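Changing the cabin air filter on a Stivell wagon

Difficulty: easy, apart from one clip. Time: twenty minutes, or a whole evening if you drop the screw.

If your heater smells like a pond and the fan on full blast would struggle to bother a moth, the cabin filter is the first suspect. It lives behind the glove box, where the designers could be sure you would never meet it by accident. The dealer will swap it for you and charge as if it were surgery. These notes cover the Stivell wagon with manual climate control. Kwame Kyei did his on the automatic version and says the housing is turned the other way round, so read this with your head tilted.

You need a Phillips screwdriver, a flashlight, a vacuum with a narrow nozzle, and the new filter. I used a Suler charcoal one. The plain Elar paper type fits too and costs less, but it does nothing for diesel fumes.
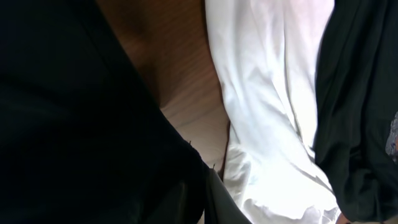
Start with the ignition off and the key out. Empty the glove box completely. Mine gave up two tire gauges, neither of which agrees with the other, and a parking permit for a town I have no memory of visiting.

Open the glove box and look at the right-hand side for the damper, a thin plastic arm that makes the lid drop gently. Slide it off its peg toward you. Now squeeze both side walls inward until the stops clear the dash, and let the box hang down. It will creak. Keep squeezing.
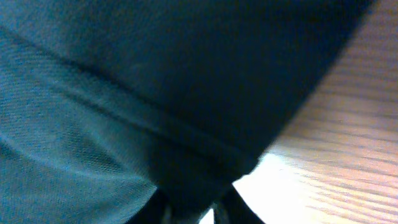
Shine the flashlight into the hole. The filter cover is a narrow black door with a clip at the left end and one screw at the right. Take the screw out with your other hand cupped underneath. Melahat Bilgin skipped the cupping and had a rattle in her passenger footwell until April.

The clip is the bad part. Press down, then pull, and don't lever it with the screwdriver. A new cover is part number 576 in the Ağca catalog, and I know that by heart for the obvious reason.

Slide the old filter out slowly and keep it level, or the leaves go into the fan. Before going further, check the arrow on its edge. Air flows downward in this car, so the arrow on the new one points at the floor. If the old arrow points at the roof, someone before you was in a hurry.

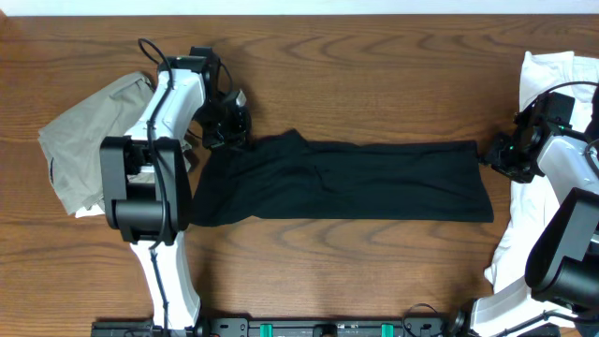 This page was last changed in April

Vacuum the slot. Run the nozzle along the bottom lip as well, where the pine needles collect. If you can see the fan blades, leave them alone unless there's something stuck in them.

Feed the new filter in with a slight bend in the middle. It should go home with a light push. If it won't, it has caught on the upper rail, so pull it back an inch and try again. Refit the cover, clip first, then the screw. Finger tight and a quarter turn is plenty.

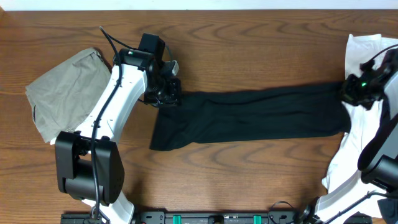 Page 2

Swing the glove box up, squeeze the sides past the stops, and hook the damper back on its peg. Forget the damper and the lid will land on your passenger's knees.

Start the engine and run the fan through every speed on fresh air. A bit of dust at first is fine. A ticking noise means a leaf got past you, and you get to do it all again.

The handbook gives no interval that I can find. I check mine after more than 1000 miles of dirt roads, or when the pond comes back.

Correction from Thaddeus Nguyen-Tran: on left-over early cars the screw is a Torx. Same hole, same rattle.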